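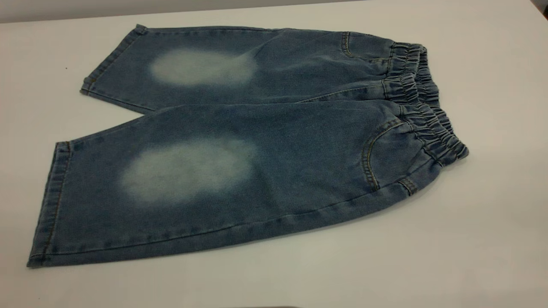
Drunton Basketball Tournament

Monday, February 6, 2023 | By the Nitside Sports Encyclopedia desk
14 shares | 2 comments

The Drunton Basketball Tournament is a yearly competition for amateur men's and women's teams, played in the town of Drunton. It takes place in October and lasts 3 days. All games are played in the Zedon Hall, which has 300 seats for spectators.

Format

The teams are divided into two groups. Every team meets the other teams of its group one time, and the best two of each group go to the semi-finals. When teams finish with the same number of wins, the result of the game between them decides the position. If this does not help, the difference of points in all group games is used.

The games follow the international rules, with one exception: the quarters of the group stage are shorter, so that the hall can be used for both competitions on the same day. The semi-finals and finals have full length.

History

The tournament began as a friendly meeting between clubs from Drunton and Nitside. In the first years there was only a men's competition and the final was played outdoors. After a final was stopped by heavy rain, the organisers moved all games to the hall. The women's competition was added later and has today the same number of teams.

The main prize is called the Adjei Cup. It stays with the winning club until the next tournament. A club that wins it in two following years receives a smaller copy to keep.

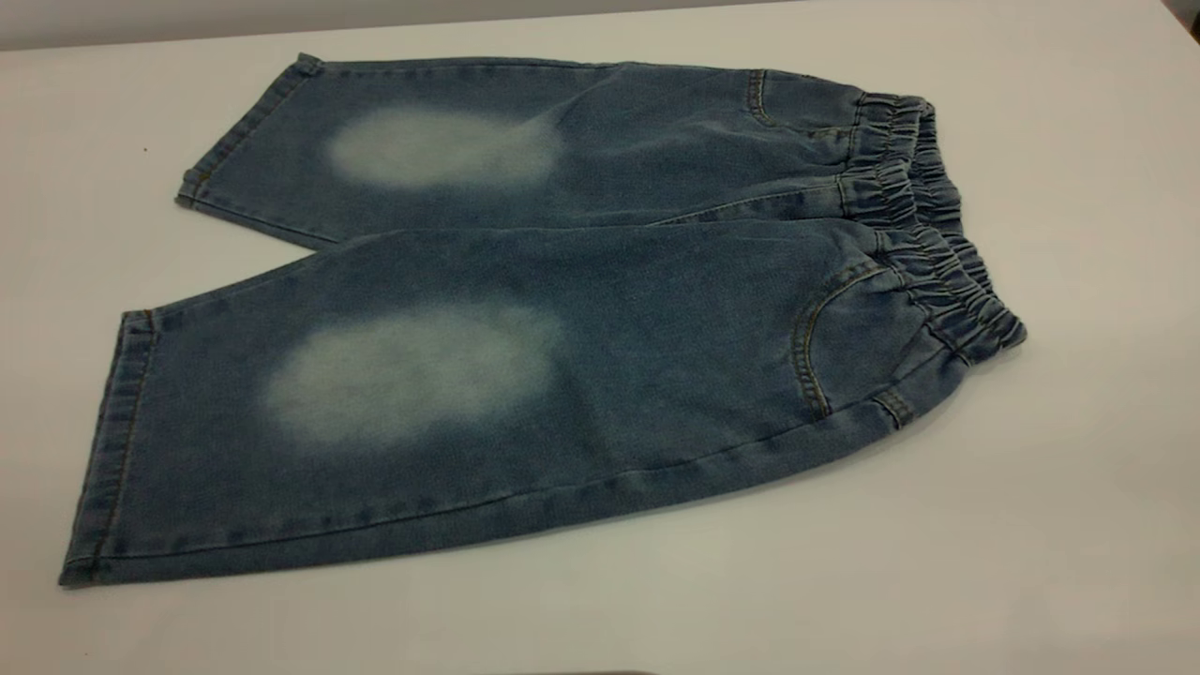 Children's denim trousers with pale patches at the knees.

Junior games

On the morning of the last day, there are short games for children under twelve. No table is kept for these games and all players receive a medal. The junior games do not have a separate entry fee.

See also: Zedon Hall; Sport in Drunton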